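Tuesday, late

Kettle on for the third time tonight, and I'm still in my work shoes. I meant to write this up at the weekend, but then the boiler man came and the whole plan went to pot.

So, the pension scheme. We had the long trustee meeting at Dinton today, the one where we finally sat down to talk about flooding and what it might do to the property part of the fund. I have been dreading it since September, partly because I was the one who asked for it, and if you ask for a thing you can't very well grumble when it takes up the whole afternoon. Moataz Tawfik had come over from Osel with the figures. I like Moataz. He talks to you as though you could have worked it all out yourself if only you'd had the time, and I went along happily with him for a good hour before I noticed I'd lost the thread somewhere near page 5.
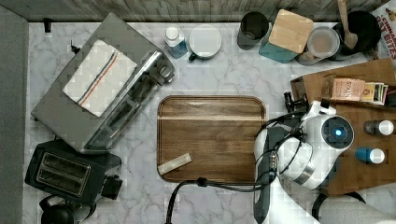 What I did hold on to was this. The fund has lent against 63 buildings, mostly small warehouses and a few parades of shops, and when Osel laid them over the flood maps, far more of them sat near the river than any of us would have said. The insurance on them is renewed every year, but our loans run for a great deal longer than that, and Mahmoud Cherkaoui asked very quietly what happens if one year the insurer simply says no thank you. There was quite a silence. Then Karim Ouazzani said we ought to be careful not to frighten people, and I'm afraid I was a bit short with him. We have 2726 members! Some of them I used to share a desk with. I would sooner they were a little frightened now than very cross with us in ten years' time.

I did say sorry to Karim in the car park afterwards and he was lovely about it, and told me all about his daughter's driving test, so I think we're all right.

In the end we agreed to have the thing done properly, with a mild case, a bad case and a dreadful one, and to ask Vilalo whether they'd do it for less than Osel want. Lahcen Kabbaj thinks they will. I'm not so sure – cheap sums have a way of needing to be done again – but I voted for asking, as it costs nothing to ask.

Home by seven. Soup, toast, and the end of the cheese. I read Moataz's paper again at the counter with a pencil and found my lost thread, which was only that he'd used "exposure" to mean two different things. I shall ring him and feel clever for a minute.
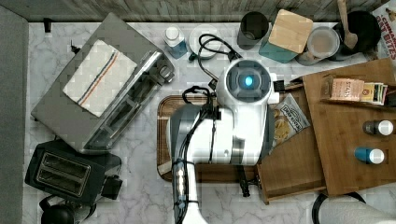

To do before the next one

Ring Moataz about page 5.
Find out when the Naciri loan comes up, and who insures it.
Write to Yao-tsung Liu for the 3 surveys he promised us.
Send Karim's daughter a card, if she passed.
Bed, before midnight if I can manage it.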